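Felicidad Ocampo
Grendness workshop, two arms and a lot of tea

1/ Settle in, because I've been meaning to write up the June fault properly and I keep getting as far as the first line. Short version for those with dinner on the stove: our left arm let go of things it had been told to keep holding, and it took us far too long to find out why.

2/ It began on the pick and place job, the one with the cups at the back and a bottle to move. The arm would close, lift, start to travel, and then the fingers would open in mid-air, as calm as you please. No alarm, no red text, and the log insisted the grip was still closed.

3/ Vsevolod Kovalchuk blamed the fingers first, and I can't fault him, I would have too. Ours are the blue ones with the row of open cells up the inside, and a tired rib will let a smooth cup slide. So we swapped them. It did it again 10 minutes later.

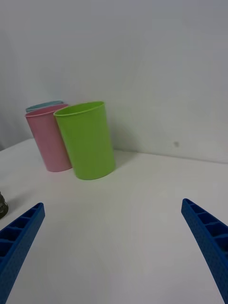

Kushnir Bench Notes, No. 23, p. 42

4/ I've put the reference in for anyone who keeps the back numbers, as the grip settings are all printed on that page and I won't type them out twice. We went through every one of them. We raised the closing force, we slowed the travel, and for one whole afternoon I was convinced it was the power supply (sorry, power supply).

5/ What finally gave it away was Vsevolod making tea. He'd left the arm parked halfway through a turn, and when he came back the fingers were open, with the arm not having moved at all. He gave the lead at the wrist the gentlest little nudge and they closed again. I may have shouted.
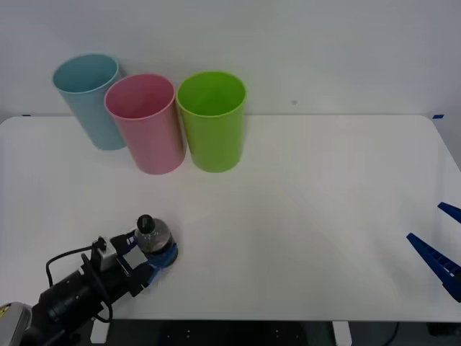

6/ A broken conductor inside a cable is a miserable thing to hunt, as it looks perfectly healthy from outside and tests perfectly healthy when it's straight. Ours had been bending in the same spot on every single wrist turn. If you run arms like these, have a look at that thin black loop hanging out from the side, down under the arm and back up to the wrist, and ask yourself where it folds when the wrist goes right round. Then go and feel that spot with your fingers, power off please.

7/ The part that bothers me is the safety side. A dropped plastic bottle is a nuisance. The same fault with something heavy, or with somebody's hand underneath, is a very different day. We now stop the arm if the signal from the gripper drops out for even a blink, and nobody reaches in until it's been made safe.

8/ New lead came from Teltorex, and Hundon were kind enough to lend us their tester. It has done 30 runs since without letting go. I'll post the stop routine once Vsevolod has tidied up my comments - some of them were written quite late at night.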